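3.2 연구 대상 및 관찰 절차

본 연구는 만 4세 및 5세 유아의 상징놀이에서 나타나는 음식 관련 어휘의 분화 양상을 검토하였다. 연구 대상은 2개 유아교육기관에 재원 중인 유아이며, 최종 분석에 포함된 발화는 총 1,282개이다. 선행연구(Rizzi & Urrutia)는 역할놀이 영역에서 산출되는 어휘가 식사 장면의 대화에 비하여 동사의 비중이 높다고 보고한 바 있으나, 해당 연구의 자료는 단일 연령 집단에 한정되어 있어 연령에 따른 변화를 확인하기 어려웠다. 이에 본 연구에서는 두 연령 집단을 동일한 절차로 관찰하고, 명사와 동사의 산출 빈도를 각각 산정하였다.

관찰은 10월에 시작하여 16회기에 걸쳐 오전 자유놀이 시간에 실시하였다. 교사는 유아가 먼저 요청하는 경우를 제외하고는 놀이에 개입하지 않도록 안내받았으며, 새로운 어휘를 의도적으로 제시하지 않았다. 유아의 발화는 전사한 후 어절 단위로 분절하였고, 의미가 불분명한 발화와 노래 가사의 반복은 분석에서 제외하였다. 놀잇감은 조리 기구와 모형 식품의 두 범주로 구분하였다. 그림 2는 소꿉놀이 주방의 조리대 부분이다.

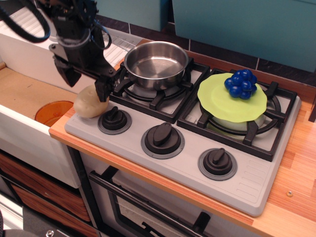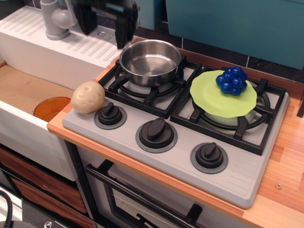 그림 2. 소꿉놀이 주방의 조리대. 왼쪽 받침대 위에 냄비가 놓여 있다.

전사 자료의 부호화는 Wotine 어휘 분류 체계를 기초로 하되, 한국어의 특성을 고려하여 조리 동사의 하위 항목을 세분하였다. 예컨대 '끓이다', '삶다', '찌다'는 원 체계에서 하나의 항목으로 처리되지만, 본 연구에서는 별개의 항목으로 부호화하였다. '요리하다'와 같은 포괄 동사는 상위 항목에 배정하고, '지글지글', '보글보글' 등의 의성어 및 의태어는 독립된 범주로 두었다. 다만 의성어가 '하다'와 결합하여 서술어로 기능하는 경우에는 동사로 간주하였다.

부호화는 2인의 연구자가 독립적으로 수행하였다. 판정이 일치하지 않은 발화는 전사본과 녹음 자료를 함께 재검토하여 합의에 이르도록 하였으며, 합의되지 않은 발화는 기타로 분류하였다. 한 발화에 두 개 이상의 조리 동사가 포함된 경우에는 각 동사를 개별적으로 집계하였다. 동일한 유아가 연속된 발화에서 같은 어휘를 반복한 경우에는 최초의 산출만을 인정하였다.

3.3 분석 방법

연령 집단 간 차이는 유아별 총 발화 수를 보정한 상대 빈도를 기준으로 비교하였다. 어휘 다양도는 유형 대 출현 비율로 산출하였으나, 이 지표는 표본의 길이에 민감하므로 발화 수가 현저히 적은 유아의 자료는 집단 비교에서 제외하고 개별 사례로만 검토하였다. 또한 가정에서의 조리 참여 경험이 어휘 산출에 영향을 미칠 가능성을 고려하여, 보호자 설문에서 얻은 참여 빈도를 통제 변인으로 투입하였다.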